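Quick one, typing this on the train with one eye on the stops.

So the move to Grallerwood is happening. End of May, boxes everywhere, and I've learned I own way too many mugs. The plan was to be ruthless. Sell half, give away the other half, arrive with a suitcase and a kettle. Ha.

What I've got instead is a spreadsheet. Luuk made it, Luuk loves a spreadsheet. Columns for keep, sell, "ask mom". The ask mom column is the longest by a mile. She'll want the lamp. She won't want the lamp when she sees it.

Selling stuff online is its own job, by the way. Listed the bookcase for 60, got 3 messages in the first hour, all of them "is this still available" and then silence. Said yes to every one. Nothing. Dropped it to 50 and a guy from Rakavcombe came Tuesday night in a car the size of a shoe. We took the shelves out, put the seat down, tied the trunk with my good rope. He drove off very slowly. My good rope is now in Rakavcombe.
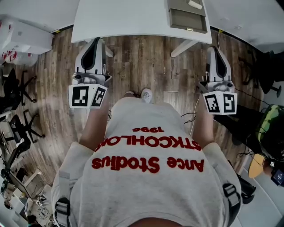 *Ward Prins*

The van is the big cost. Three quotes so far and they're all over the place, the worst one was 2,000 and that was without anybody carrying anything. For that money I'd want them to make the bed too. The Paewai place hasn't called back. Will try again at lunch, if I remeber.

Clothes are easier than I thought. Anything I hadn't worn since last summer went in a bag. Then I took two sweaters back out of the bag. Then one more. The bag is still pretty full so I'm calling it a win.

Kitchen is a disaster. Don't start with the kitchen, you need it every day and you'll end up eating soup out of a measuring cup like me. Start with the books, or the closet under the stairs, anywhere you don't go much. Also label the SIDES of the boxes. I labelled the tops. They're stacked. Yes.

And the plants! No idea about the plants. The big fern has been with me since the Urkura apartment and it sulks if I so much as turn the pot around, so two hours in a van is going to be a drama. Somebody told me to water it the day before and wrap it in a bedsheet. Somebody else said never wrap it. If you've moved a fern please write to me, soon, I mean it.

OK next stop is mine. More when teh internet is hooked up at the new place, they're saying a week, so probably two.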